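February, late afternoon

Reviewed the equipment plan for the Gostthorpe site. Clesent has quoted for 4 grippers, with delivery in 11 weeks. Vondus is cheaper on the arms but charges separately for service. Card sorting remains the first task to be funded.
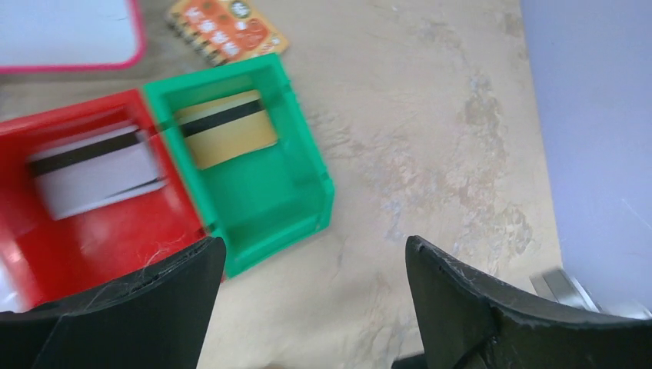 *Card sorting: white card in the red bin, gold card in the green.*

Spare fingers are to be entered as their own budget line - 52 per pair, before tax. The Powell order is held until the next quarter.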